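Domlow roll

The Domlow roll is a small, round bread roll with a golden crust and a soft, slightly sweet crumb, traditionally baked in and near the market town of Domlow and eaten at breakfast, or else split and filled for the middle of the day. It is a close cousin of the many soft white rolls found up and down the country, and people who did not grow up with it sometimes struggle to see the difference, though those who did will happily explain it at some length. The chief points are the spoonful of malt in the dough, the long overnight rise, and the custom of warming the roll through again before it is served, even when it was baked that same morning.

Name

The roll takes its name from the town, but in Domlow itself it is hardly ever called that. Local people ask for a "satty", a word usually traced to the Satitz bakery, which stood on the corner of the market square for many years and sold more of the rolls than all its neighbours put together. In the villages on the far side of the river the same roll is a "warmer", for reasons that are easy enough to guess, and older recipe books have "Domlow cake", which has led a good many hopeful readers to expect something with currants in it.

History

Nothing certain is known of how the roll began. The food writer Nii Ametepe, whose book on the town's baking is still the fullest account there is, thought it grew out of the habit of using up the last of the brewing malt in the weeks before December, when the town's brewhouses were cleaned out and the bakers could have what was left for next to nothing. He was careful to call this a guess, and he printed alongside it the rival story, much loved in the town, of a baker's apprentice who mixed up two jars in the dark.

What is better recorded is the roll's place in working life. The Boateng mill, which stood a short walk upstream, kept a long iron shelf above its boiler where the hands could leave their food at the start of a shift, and rolls left there came back with a crisp shell and a steaming middle. Ametepe believed that the taste for a twice-warmed roll began on that shelf and went home with the workers, so that families who had never set foot in the mill came to think of a cold roll as only half finished. When the mill closed its gates the shelf was taken down, and a length of it hangs today in the town museum – a rather plain piece of iron, it must be said, but one that visitors ask after more than almost anything else in the building.

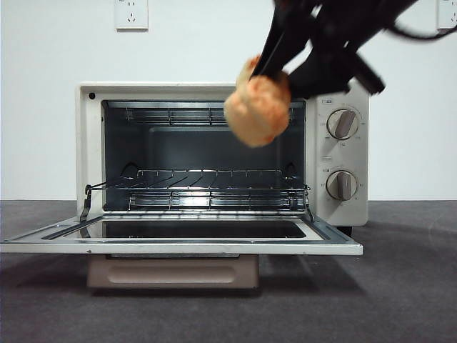 The Satitz bakery passed through three generations of the family before it was sold, and its recipe was shared out among several smaller shops, each of which has since altered it a little and each of which will tell you that the others altered it more.

Ingredients and method

The dough is made from strong white flour, water, a little milk, yeast, salt, butter and dark malt extract. A usual household batch calls for 400 grams of flour and makes 9 rolls, with butter kept to a modest 50 grams so that the crumb stays light enough to tear. The malt is stirred into the warm milk first, where it loosens and mixes in far more willingly than it would if it were dropped straight on to the flour.

After kneading, the dough is covered and left somewhere cool overnight. In the morning it is divided, shaped into tight balls and given a second, shorter rise before going into a hot oven. Some bakers brush the tops with milk and some leave them bare, and there is a long-running and mostly good-natured disagreement about which is the older way.

For the second warming, most households allow up to 5 minutes in a moderate oven. The roll is put in whole and split only afterwards, by hand, as a knife tends to squash the warm crumb into a paste.

Serving

Butter is the usual thing, and plenty of it. Beyond that, habits differ from one house to the next: the town favours a sharp damson jam, while the villages lean towards a slice of Baltano, the firm, nutty cheese made on the hill farms to the north, which softens very pleasantly against the hot bread. Rolls that have gone past their best are torn up and put into onion soup, or soaked in egg and milk and fried in a pan for a late supper.

See also

Bread roll
Malt loaf
Baltano cheese
Domlow market square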